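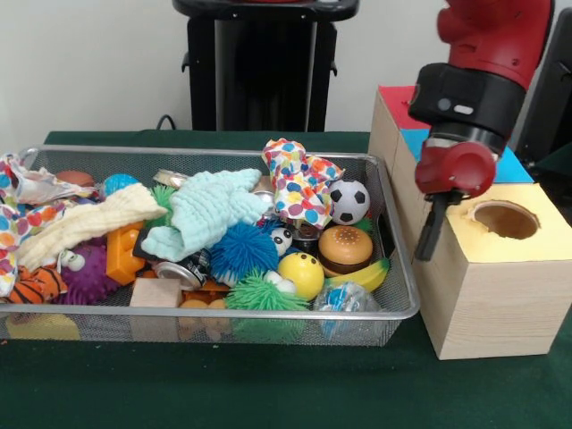 Sorting a mixed toy basket

Applies to: open baskets and tubs holding soft toys, balls, cloths, blocks and small loose items
Time needed: 70 minutes for the first sort, much less afterwards
Last revised: September 2018

A catch-all basket works until it is filled past the rim. After that, small hard items sink, cloths cover everything and the one thing a child wants is at the bottom. The method below empties the basket completely, sorts by material and puts back only what suits an open wire-mesh container.

What you need

Two tubs with lids, one large and one small
A mesh laundry bag with a zip
A bucket of warm water and mild dish soap
Two old towels
A rubbish bag and a recycling bin
Masking tape and a marker

Step 1. Lift the cloths off first

Cloths and knitted pieces usually end up on top or hanging over the side. Lift each one straight up. Do not drag it across the pile, as knitted fabric catches on spiky rubber toys and on any rough wire end along the rim. If a loop has caught, hold the fabric on both sides of the snag and work it back off the wire. Shake each cloth over a towel, because small figures and blocks get rolled up inside.

Step 2. Empty the rest by hand

Do not tip the basket. Balls roll under furniture and hard blocks can mark a tabletop. Take items out one at a time and lay them on the towel in these groups:

Fabric: plush animals, cloths, knitted squares
Rubber and soft plastic: spiky balls, koosh-style balls, squeeze toys
Hard plastic: studded building blocks, figures
Wood: plain cubes, painted blocks
Metal and packaging: drink cans, lids, wrappers

Anything in the last group that is not a toy leaves the room now. Drink cans go to recycling. Check for drips first, and if a can has leaked, everything that was under it goes to the wash pile.

Step 3. Check for damage

Pull gently on eyes, noses and sewn-on parts. A loose part on a plush toy is resewn before the toy goes back. Stretch the strands of koosh-style balls a few at a time; if they snap or come away, discard the ball. Run a fingertip over unfinished wooden cubes and sand any raised grain with fine paper, always along the grain.

Step 4. Clean by group

Fabric. Read the label. Machine-washable plush goes in the zipped bag on a cold, gentle cycle. Wash prints and pale knits separately the first time. Dry knits flat.

Rubber and soft plastic. Swish in the bucket, rinse, and stand on a towel. Spiky balls hold water between the points, so turn them once after an hour.

Hard plastic. Soak studded blocks for ten minutes and clean between the studs with an old toothbrush.

Wood. Wipe with a damp cloth only. Do not soak. Leave to dry out of direct sun.

The basket. Brush lint out of the mesh from the inside, wipe the rim and dry it well. Pay attention to the corners, where rust tends to begin.

Step 5. Decide what goes back

An open mesh basket suits larger, light items that can be seen through the sides. Return them in this order:

1. Balls too large to pass through a hand-sized gap, on the bottom
2. Plush animals, faces outward
3. Spiky and koosh-style balls on top, where nothing presses on them

Stop four fingers below the rim. Anything that does not fit goes in the large tub and is swapped in later.

Blocks, cubes and small figures go in the small tub. Cloths are folded in quarters and kept somewhere else entirely, on a shelf or in a drawer. They are the main cause of lost items and should not share a basket with toys.

Step 6. Label and rotate

Put masking tape on the end of each tub and write the group name on it. Swap the large tub and the basket every second month. If you start in February, the even months are swap months.

Problems

Colour has moved from a ball to a plush toy: blot with diluted dish soap and rinse. Soft plastic can stain fabric when the two are pressed together, so keep a gap between them.

Rubber balls feel sticky: wash, dry and dust lightly with cornstarch. If the stickiness returns within a week, throw them out.

Basket fills again within days: items are coming in from other rooms. Place a second container where they collect and empty it weekly.

Written by Hanna Skoryk. Corrections to the section on wood supplied by Stepan Derkach.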